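We are looking for people to take part in a listening and conversation study at Katudstead, starting in November. It is about how people who share a flat or an office talk to each other during short breaks. You do not need any special knowledge. If you like to sit down with a drink and talk a little, you are already a good participant for us. 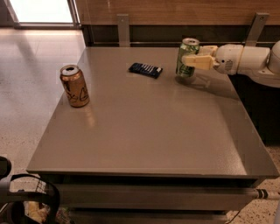
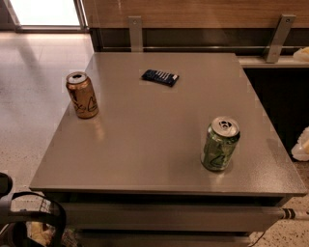 *Drinks on the table at Katudstead.*

## What is the study about?

The project has the name **Small Pauses**. It is carried out by Grellard, a small research office which works on everyday speech, together with the Tănase archive, where the recordings will be kept afterwards.

Most of the recorded conversation we have in the archive comes from family dinners, telephone calls and meetings. The short break between two tasks is hardly there. But people make many decisions in such breaks: who will buy the milk, who will speak with the landlord, if somebody is angry or only tired. We want to know how people start these talks, how they end them, and what they do when both become silent and it is still not time to go back to work.

We are interested also in speakers who use English every day but did not grow up with it. Several of us in the team are in this situation ourselves, and we know that small talk can be harder than a presentation.

## Who can take part?

We search for 40 pairs. You apply together with one other person. Please read the following before you write to us:

- Both of you must be at least 18 years old.
- You share a home or a workplace, and you have done this for three months or longer.
- You both speak English with each other for at least a part of the day. It can be mixed with other languages. Please tell us which ones.
- Both of you can hear a normal speaking voice in a quiet room, with or without a hearing aid.
- You have not taken part in our earlier study at Carness.

Couples, brothers and sisters, colleagues, flatmates, and a parent with a grown-up child are all welcome. Your accent does not matter, and your grammar does not matter also. If one person in the pair is shy, this is fine. We have many recordings of talkative people already.

## What will you do?

Each pair comes two times, with a gap of two or three weeks between the visits. One visit takes 60 minutes, and it goes like this:

1. You arrive, we show you the rooms, and you sign the consent form if you agree with it. You can ask for the form by e-mail before, so that you can read it at home.
2. You each do a quiet task alone, for example sorting old postcards by place or correcting a short text. It is not a test and we do not give marks.
3. You have a break together. You may talk about what you want, or not talk. We go out of the room and only the sound is recorded.
4. You do a second quiet task, and have a second break.
5. One of us asks you a few questions about how the breaks felt, and if they were similar to your breaks at home or at work.

Between the two visits we ask you to keep a small paper diary. You write a line or two when you had a break together: how long it was, more or less, and what the subject was. Please do not write down private things. "Money" or "the neighbour's dog" is enough for us.

## What do you receive?

Every pair receives 64 pounds after the second visit. You can choose if we pay it to one person or divide it in two. If you come only to the first visit, we pay half of the sum.

We also pay the bus or train ticket within the county — please keep it and bring it to the desk. If you come from farther away, write to us first, and we will see what is possible.

There are cold drinks, tea and biscuits. If you have an allergy or there are things that you do not eat, tell us when you book the visit. You may bring your own food too.

## What happens with the recordings?

We write out the conversations and take away names, addresses and other details which can show who you are. The written version is used for our research. The sound files go to the Tănase archive, where other researchers can listen to them after signing an agreement.

After each visit you have 14 days to tell us that a part should be deleted, or everything. You do not have to give a reason. If only one of you wants a deletion, we delete it for both. The payment stays the same.

We do not give recordings to employers, landlords or companies. If you come with a colleague, your workplace will not hear from us that you were here.

## Place and time

The visits are at Katudstead, in the low building behind the former seed shop. It is about 300 metres from the bus stop, on a flat path. The entrance has no steps, and there is an accessible toilet on the same floor. Bicycles can stand under the roof next to the door.

Visits can begin at 10 in the morning, at 2 in the afternoon or at half past five. The evening places are usually taken first, so please name a second choice. If you have small children with you, please write to us before you come. We do not have childcare, but we can sometimes arrange the visit in another way.

## How to apply

Send one e-mail for both people, with the word "Pauses" in the subject, to the Grellard office. The address is on our contact page and on the paper version of this call in the entrance at Katudstead. Please include:

- how you know each other and for how long;
- the languages which you use together;
- which starting times are good for you, first and second choice;
- a telephone number, if you prefer to be called;
- anything we should know about access, hearing or sight.

Please make sure that the other person knows about the application and agrees. We will ask them separately too.

We answer within a week. If we have already enough pairs of your kind (last time we had very many flatmates), we will ask if we may keep your address for the spring round. When you do not want this, we delete your message.

Questions are welcome in English, French or Romanian. You can also come to the desk in the morning, before the first visit begins at 10.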